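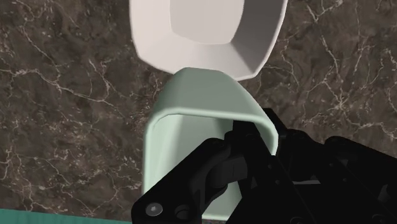

2023-07-26, madder, second try

Okay, so the June batch came out the color of canned salmon and I've been grumpy about it ever since. Starting over with the same yarn (the Vekness two-ply, undyed) and fresh ground root from Van Rooij, and this time I'm writing things down as I go instead of the next morning over coffee.

Weighed out 400 grams of yarn dry. Soaked it overnight with a drop of dish soap, and it still had a dry core in the fattest skein when I squeezed it, so I gave it another hour. Figure-eight ties in cotton, loose! I tied them too tight in June and there are little white bands all over that lot, which Dinesh Kandasamy says look deliberate. They do not.

Mordant

Alum only, no cream of tartar. I know the old sheet taped inside the cupboard says to use both, but I wanted to change one thing at a time and then of course I changed the water too (rainwater from the barrel, very soft, plus a pinch of chalk in the dye pot). So much for that. If the red is better I won't know which one to thank.

The dye pot

Root went in cold and sat while I answered email. Brought it up on the Gruleo hot plate, which overshoots like crazy if you trust the dial, so I turned it down early and let it coast. Top reading was 61 on the probe, in Celsius, and I pulled it off the heat right there. June went way past that, I'm pretty sure, and that's where all the brown comes from. Yarn in, lid on, stirred whenever I walked by.

First skein out after 28 minutes just to peek: orange, like a traffic cone that's been left in the sun. Put it back. Second peek after lunch was a proper brick red and I did a small dance. The fat skein is still lagging on one side, so I've turned it and left the whole lot in to cool.

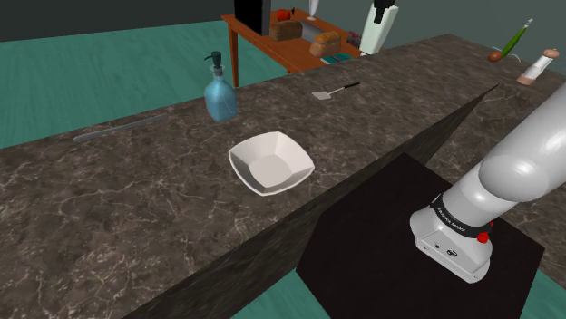
White square bowl on the dark marble counter.

Odds and ends

The Mastia scale is drifting again. It had crept up to 2 grams over by the end of the morning, so zero it every time, please, even if you only stepped away for a second. I reweighed the alum and it was fine, but the root might be a hair light.

Dinesh wants to run the leftover bath for a pale coral on silk. Fine by me, there's plenty of color in it. Strain it first though, because the bits stick to silk like sand on a wet dog and you'll be picking them off for days. I'd use the old pillowcase and squeeze hard. Also, whoever has the long tongs, I would love them back!

Left to do: rinse tomorrow once it's completely cold, hang half in the shade and half in the window for a fade strip, label the skeins BEFORE they get mixed up with the June ones. Buy more chalk. Ask Van Rooij if the next sack of root is from the same harvest.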